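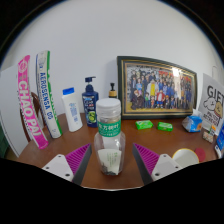

The ridged purple pads on either side of a clear tea bottle, before the grip. View from the camera on the hand-held tool.

Harish Awasthi keeps his grippers in a drawer that was made for cutlery. When I visited him in July he pulled it open before he offered me a chair, and he took the pads out one by one and put them in my hand. "Press it," he said. "With the thumb, like you are testing a mango."

Awasthi works on hand-held grippers at Tando, a small company which makes fingers and pads for people who teach robots by demonstration. A person holds the tool, does the task with it, and the camera on the tool records. Later a robot arm with the same fingers should be able to do the same. For this to work, he told me, the fingers must be good in two different hands, the human one and the machine one, and these two do not ask for the same things.

This spring and summer he compared two kinds of pad. One is smooth, and inside the company it is called Larkadance. The other is covered with fine parallel ridges and is called Wenidmont. I asked where the names come from. He said they come from a colleague who is no longer there, and that he stopped asking.

The test itself is simple to explain. Awasthi puts an object on a table between other objects, brings the open fingers to both sides of it, closes, lifts, moves it a hand's width and puts it down again. He did 41 objects with the smooth pads and the same objects with the ridged ones. Most are things from a home: bottles, small packets, cups, lids.

"I don't like foam cubes," he said. "A foam cube will forgive you everything. You close badly, it is still in your hand, and you write a good number in your table and you are happy for one week. Then the customer gives the robot a bottle."

Bottles take up a large part of our conversation. A thin plastic bottle with not much inside is for him the most useful object in the whole set. It is light, so it tips over if one finger arrives before the other. The wall is soft, so it gives way when you press. And it is transparent, which is a problem for the camera more than for the fingers. "You see the wall behind, you see the chair, you see the soap, all through the bottle or next to it," he said. "The label helps. If there is a green label on the neck, the model likes the neck. But I want to hold it lower."

With the smooth pads he could hold the bottle, but he had to squeeze more than he wanted, and the plastic made a clicking sound and changed its shape. With the ridges he closed less and the bottle stayed. On the small wrapped packets the result went in the other direction. The ridges caught the edge of the wrapper and pulled it, and two times the packet turned and fell back on the table. He has not decided yet what to do about this. One idea is to have ridges only on the upper half of the pad.

The other half of the comparison was done by Iulian Tănase, who joined us late with a cup of coffee and a long cable over his shoulder. Tănase is responsible for the camera and for what comes after the recording. He tried 2 lenses, a normal one and a very wide one, and he prefers the wide one without any doubt.

"It bends everything, yes," he said. "The edge of the table looks like a smile. People see it the first time and they ask me if it is broken. But I have both fingers in the picture from the start to the end, and I have also the things on the left and on the right which you can hit with your elbow."

He cares a lot about the moment before contact, when the fingers are open and there is still a gap on each side of the object. In his opinion this part decides the grasp. He looks at whether the gap is the same left and right, and if it is not, he marks the recording. From the first 40 recordings he marked so many that he asked Awasthi to slow down his hand. They both laughed when they told me this, but I had the feeling that it was not so funny on that afternoon.

I asked them about color. The pads are purple, and I supposed there was a study behind it. Awasthi said it was the material the supplier had. Tănase said that he would have chosen it anyway, as it is easy to separate from skin, from wood and from a white wall. He had some trouble with gray finger plates on a gray bench before, and he does not want to repeat it.

The next step is to put the same fingers on an arm. The controller will come from Selvanayagam, a partner they have worked with before, and Awasthi is a bit nervous about the closing speed. A hand slows down by itself when it feels something - the arm will do it only if somebody tells it how. He plans to repeat the full set of objects, in the same order, and to begin again with the bottle.

Before I left, I asked which of the two pads he would take if he had to choose that day. He closed the drawer and thought for some time. "For bottles, the ridges," he said. "For packets, please ask me after the summer."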